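Gremine Junior Golf Access Program
Progress report to the Zoltia Fund
Aug 22, 2023

1. Summary

This report covers the period from the opening of the program in April to the end of the summer session. The grant pays for coaching, range time, loan clubs and transport for children aged 8 to 15 who would not otherwise play golf. It does not pay for work on the course itself, and none of the money has been used for that.

The program is running on the timetable we agreed with you, apart from the indoor putting room, which is late. Enrollment stands at 91 children. The target for this point in the year was lower, and we have had to hold some families over to the fall session. Spending is under budget on transport and over budget on equipment. Both are explained in section 5.

2. Coaching and attendance

Coaching takes place at two sites. The main site is the nine-hole public course at Gremine. The second is the driving range at Trevaskis, which joined in the fourth week when it became clear that families on the south side of the county were not going to make a 40-minute drive on a school night.

Groups are set by age and by how long a child has been playing. We started with groups of 12 to one coach. That was too many on the range, where most of the beginners needed somebody next to them for at least the first few swings, and the ones at the far end stood waiting. We cut the groups to eight and added a second coach at the early session. The cost of the extra coach comes out of the line we had set aside for guest clinics, as agreed in your email after the first monthly update.

Across both sites the children have taken up 896 session places. Attendance was strongest before school let out and dipped in the two weeks around the July holiday. It came back after that but not fully. Parents told us the main reasons were family trips and heat. We moved the afternoon group to the morning for the rest of the summer and would do that from the start next year.

Of the 91 children enrolled, 63 had never held a club before they came. We ask this on the sign-up form because it was one of the measures in the grant agreement. The rest had mostly played mini golf or been to a range once or twice with a relative. Very few had played a full hole on a real course.

Dropout has been low. Where a child misses two sessions in a row we call the household, and in most cases the reason has been a ride or a change in a parent's shift. Two families asked for their place to be given to somebody else. One child moved away.

3. Time on the course

The application said every child would play at least three holes on the course before the end of summer. Most have done so. The group that started latest at Trevaskis has not, and they are booked for Gremine on the first two weekends after school resumes.

Getting tee times has been the hardest part of the job. The course is busy with league play through the early evening, and juniors move slowly. The course manager gave us the back three holes before nine in the morning, which has worked well, although the sprinklers on the second of those holes were set to come on at half past eight and it took some time to get the timer changed. We also used shortened tees, set at 100 yards or less, so that a beginner could reach the green in a reasonable number of strokes. Pace improved a good deal once we did this.

The end-of-summer scramble was played in teams of four, with each team made up of mixed ages. We did not give prizes for score. Every player got a bag tag and a sleeve of balls. A few of the older children said they would have liked a proper stroke-play event, and we think they are ready for it. We propose one in the fall for those who want it.

4. Equipment and facilities

The loan club scheme is in use at both sites. Clubs are sized by height and marked with colored tape at the grip. Children may take a set home after their fourth session. So far we have lost one putter and one wedge and had two bent shafts, which is less than we allowed for. Left-handed sets are short. We bought too few, and three children have been sharing. More are on order from Jornumdale, who supplied the first batch, with delivery promised within the month.

The gloves were also under-ordered in the small sizes. We have bought extra out of the equipment line.

The indoor putting room at Trevaskis is behind. The room was to be ready by midsummer so that sessions could go ahead in storms. The floor was found to be uneven when the old carpet came up, and the leveling work had to be quoted separately. The owner of the range is paying for the leveling and the grant is paying only for the putting surface, as in the original plan. 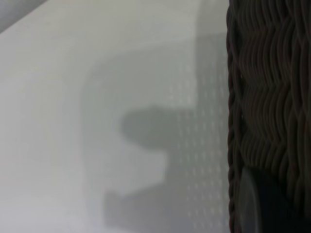 The leveling is now finished and the surface is due to be laid next month. Until then, when there is lightning in the area, the Trevaskis sessions are held in the clubhouse and used for rules, etiquette and grip work. Four sessions have gone this way. The children put up with it, but it is not what they come for, and the coaches have run short of material. We have asked Gremine to lend us two roll-out mats for the fall in case there is any further delay.

Range balls were a smaller problem. Trevaskis had agreed to supply them at no charge but at a fixed number per session, and the number was set before we knew how many children would be there. This has been raised without a fee.

5. Budget

Transport is under budget. We had planned a bus for every Gremine session. After Trevaskis came in, fewer children needed it, and since June we have run the smaller van on most days. The saving to date is $2000. We ask for your approval to move this amount to equipment, where it would cover the left-handed sets, the extra gloves and a second rack for the Trevaskis site. No other transfer between lines is requested.

Coaching is on budget after the change described in section 2. Insurance was paid in full at the start and there have been no claims. Administration is slightly under.

The cost of the putting surface has not been invoiced yet and will fall in the next reporting period. The quote has not changed.

6. Safety

All coaches completed background checks and the child safeguarding course before their first session. There have been two entries in the accident book, one for a twisted ankle on the bank beside the practice green and one for a wasp sting. Neither child needed treatment beyond first aid. We have put a rope across the top of the bank.

Hitting bays are spaced with one empty bay between beginners. This reduces the number we can take at one time but we intend to keep it.

7. Plans for the next period

The fall session starts after Labor Day and runs for ten weeks. Families held over from summer will be placed first. We expect both sites to be full. Sessions will move an hour earlier in October because of the light - Trevaskis has floodlights on the lower tier only, and Gremine has none.

We also plan to:

Run the stroke-play event for older players at Gremine.
Finish and open the putting room.
Train four of the 14- and 15-year-olds to help with the youngest group.
Send a short survey to all households, including those who left.

The survey wording will be sent to you for comment before it goes out. Please let us know whether you want it to include the question on household income that was in the original application. Some families found that question uncomfortable at sign-up, and we would prefer to leave it as optional.

Attendance sheets, invoices and the transport log are available on request. The next report is due at the end of the fall session.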